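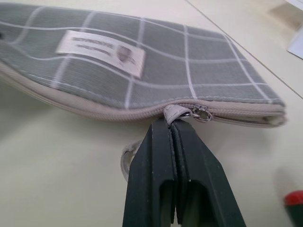

The zipper stations at Hamadmont: questions from the packing floor

April | By Bleddyn Prosser
18 shares | 2 comments

What is the robot doing at the zipper stations?

It takes the pull tab of a pouch between its two fingers and moves the slider along the teeth, first open and then closed. Until now this check was made by hand on every pouch before packing. The beige fabric tab on the gray-green check pouch is short and soft, so it is one of the more difficult ones to grip.

Will somebody lose the job?

No. Breritz has agreed in writing that no contract in packing will end on account of the stations. The 18 colleagues who checked zippers stay in the department. Most of them will move to seam repair or to final inspection, with paid training during working hours.

How many pouches must be checked in one shift?

The plan for one station is 1377 pouches. The hand line, with all places filled, made 3240. Both will work side by side until the summer, and the target of the hand line will not be raised in this time.

Who decides if a pouch is good?

A person. The station can measure that a slider is stuck, but it does not judge a label that is sewn crooked or a fabric with a pulled thread. Pouches with a doubt go to the inspection table, and the inspector has the last word.

My wrists hurt from the zippers. Can I change earlier?

Yes, please tell your shift leader. Colleagues with a medical note are first on the list for the new places. You do not need to explain the details to the whole team.

What do I do if the fingers do not let go of a tab?

Press the stop button and wait until the light is yellow. Do not pull on the pouch. The Bilto screen shows the step for opening the fingers, and after this you can take the pouch out with your hand.

Is my personal speed recorded?

The station counts pouches, not people. The log is kept by station number only, and the works council can read it at any time.

Will the bigger Bai bags also go to the robot?

This is not decided. Their zippers are longer and the first trials start after the holiday.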